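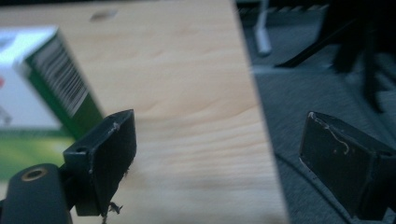
Figure 6.1 Black gripper fingertips, with a light wooden surface and gray carpet beyond.

Chapter 6
Town Bands and Their Repertoire

Key terms: part book, march book, bandmaster, arrangement, subscription concert, stock edition

Chapter 5 dealt with music made in the home, where a small number of players performed for themselves or for a few guests. The present chapter turns to music made in public by amateur players under a regular leader. The town band was one of the most common forms of organized music in the nineteenth century, and for many listeners it was the only large ensemble they heard from one year to the next. Opera overtures, hymns, dance tunes, and patriotic songs all reached small communities through its arrangements.

Historians of music were slow to treat the town band as a serious subject. Its members were seldom trained in conservatories, its concerts were rarely reviewed, and much of its music was borrowed from other sources. Studies of the period tended to favor the symphony orchestra and the opera house, which left printed programs and long records of critical opinion. The band left part books, account ledgers, and uniforms. These materials require different methods, and section 6.2 introduces the most important of them.

The chapter is built on three case studies. The first is the band at Flevthorpe, a river town whose players were drawn largely from two mills. The surviving Flevthorpe library contains 175 pieces, most of them copied by hand into small books that could be clipped to an instrument during a parade. The second case is Tarell, where the band was attached to a church and played only sacred music until a dispute over a July picnic led to the formation of a rival group. The third is Erlow, where no music survives at all, and where the work of the band must be pieced together from newspaper notices and the minutes of the town council.

Readers should keep the differences among these cases in mind. A full library does not prove that every piece in it was played. Several of the Flevthorpe books are clean and unmarked, while others carry penciled cuts, fingerings, and the names of players - evidence of steady use over a long period. In Tarell the question is how far a change in repertoire reflected a change in taste, and how far it followed from the instruments the new group could afford. The Erlow case shows what may be learned when the notes themselves are missing.

Instrumentation is treated in section 6.3. A band in a town of modest size had around 16 players, although larger groups were assembled for holidays and funerals. Cornets usually carried the melody, with alto horns filling the harmony and lower brass supplying the bass. Clarinets appear in some bands and are absent from others in the same county. Stock editions were printed with this uneven supply in mind, and publishers often doubled an important line so that it would be heard even when a player was away.

Section 6.4 considers the audience. Subscription lists from Flevthorpe name 40 households, and the list can be compared with tax rolls to show which streets supported the band and which did not. The Gavrilă Collection, used throughout this section, also holds letters of complaint about late rehearsals and the choice of music for public events.

Before beginning section 6.1, students should review the discussion of transposing instruments in Chapter 2. Musical examples in this chapter are given at sounding pitch unless otherwise marked.

6.1 Origins and Early Models

The earliest town bands took their form from military music. Marches and signals had long been supplied by small groups of wind players attached to a regiment, and musicians who left service often settled in civilian life with both an instrument and a working knowledge of the repertoire. Where such players found steady employment, they were well placed to teach others.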